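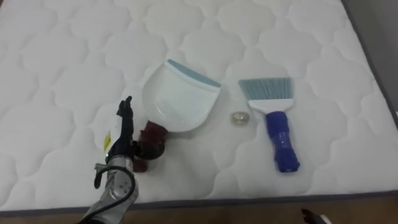
Was ist eigentlich Abseits?

Letzten Juni stand ich am Spielfeldrand und neben mir rief ein Junge: „Das war doch nie im Leben Abseits!“ Ich hab ihn gefragt, was Abseits denn ist. Da wurde er rot und murmelte: „Na ja, wenn die Fahne hochgeht.“ Keine Sorge, so ging es mir früher auch! Ich bin Reshma Zwane, trainiere die Kinder beim SV Diswood und muss diese Regel ständig erklären. Also los.

Stell dir vor, du bist Stürmerin und wartest ganz vorne auf den Ball. Im Abseits stehst du, wenn du in der gegnerischen Hälfte bist und näher an der Torlinie als der Ball UND als der vorletzte Gegenspieler. Der vorletzte? Ja, denn der letzte ist meistens der Torwart (der zählt nämlich mit). Es müssen also zwei Gegner zwischen dir und der Torlinie sein oder wenigstens auf gleicher Höhe mit dir.

Wichtig ist der Moment, in dem dein Mitspieler den Ball spielt. Wenn du erst danach losflitzt, ist alles prima, auch wenn du beim Annehmen ganz allein vor dem Tor stehst. 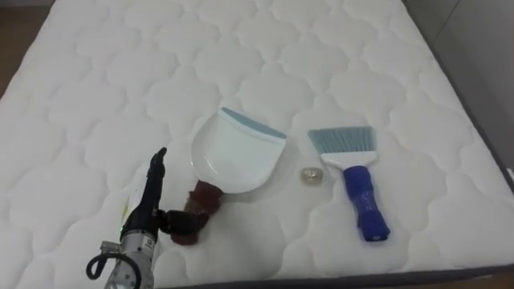

Und die Arme? Die zählen nicht! Kopf, Rumpf und Füße schon. Wenn also nur deine Hand nach vorne zeigt, darfst du weiterspielen. Rosário Azevedo aus meiner Mannschaft zeigt beim Laufen immer mit dem Finger dahin, wo er den Ball haben will, der war sehr erleichtert.

Im Abseits stehen ist übrigens noch nicht verboten. Gepfiffen wird erst, wenn du mitmischst, also zum Beispiel den Ball annimmst oder dem Torwart die Sicht versperrst. Dann bekommen die anderen einen indirekten Freistoß.

Bei Einwurf, Eckstoß und Abstoß gibt es kein Abseits, wenn du den Ball direkt davon bekommst. Das wissen sogar viele Erwachsene nicht. Frag beim nächsten Spiel ruhig mal nach!

Das könnte dich auch interessieren
Warum hat der Schiri zwei Karten?
Wie lang ist ein Fußballfeld?
Was macht ein Libero?
Elfmeter: So wird geschossen
Kniffliges Fußballquiz mit 50 Fragen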